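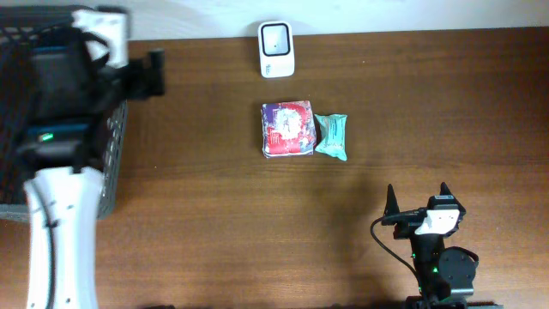 PRILLURA, Sun 24 November - The Prillura cantonal police will end the use of unrecorded vehicle searches at traffic stops and will require officers to enter every roadside search in a central register before the end of their shift, according to a service order signed by police commander Luzius Zürcher.

The order replaces a directive under which officers had to file a report only when a search led to a seizure or an arrest. Searches that produced nothing were left to the notebook of the officer concerned, and the notebooks were kept at the station for 300 days.

Under the new rules, an entry must state the time and place of the stop, the legal ground for the search, the service number of the officer who ordered it and the result. The driver must be given a printed or electronic receipt carrying the same entry number. If the register cannot be reached from the patrol vehicle, the officer issues a paper receipt from a numbered block and transfers the details at the station.

The order covers uniformed patrols, the traffic section and the plainclothes units attached to the Udonis and Holzer districts. It does not cover searches carried out under a court warrant, which are already recorded by the prosecutor's office, or checks made at the request of customs.

Plainclothes officers will no longer be allowed to stop private vehicles on their own authority. They must call a marked patrol, and the search may begin only after the patrol has arrived. An exception applies where there is an immediate danger to life. In that case the officer must notify the duty desk by radio and file a separate written statement.

The changes follow a review by the canton's police inspectorate, delivered in July. The review examined 2,721 traffic stops in which the dispatch log or an officer's notebook mentioned a search. In 153 of them, the inspectors found no legal ground written down in any document. The report did not conclude that those searches were unlawful, but said that the lawfulness of a search could not be checked if the ground for it had not been recorded.

Waltraud Lehner, who heads the inspectorate, said the main weakness was the split between the dispatch system and the station files.

"The dispatch log gives the time and the vehicle. The notebook gives the reason, if there is one," Lehner said. "These two records were never compared as a matter of routine. From now on they will be a single entry."

The inspectorate will draw a sample of entries each quarter and compare it with radio traffic and dispatch times. Entries made after the end of a shift will be flagged automatically and passed to the officer's section head. Repeated late entries may be treated as a breach of duty under the existing disciplinary code. The order creates no new penalties.

Zürcher told district commanders in a covering letter that the register was to be used for supervision and for answering complaints. It may not be used to set targets for the number of stops or searches, and figures for individual officers will not be published. Totals by district will appear in the annual report.

The police staff association accepted the recording requirement but objected to the timetable. Its secretary, Jurgita Toom, said officers on night duty in the outlying districts often finished with one vehicle shared between 2 patrols and limited access to a terminal.

"We have asked for an hour of paid time after the shift where it is needed," Toom said. "The order is silent on that."

A spokeswoman for the force, Hélène Beaulieu, said overtime would be handled under the normal rules and that section heads had been told to approve it where the entry could not be made earlier.

Drivers who want to see the entry made about them can apply in writing to the records office, quoting the number on the receipt. Entries will be deleted after two years unless a complaint or criminal case is pending. Complaints about the conduct of a search continue to go to the inspectorate and do not need to be made through a lawyer.

The register will run on the Mustenura records system, which the force already uses for lost property and accident reports. Training begins in the Udonis district, followed by Holzer and the traffic section.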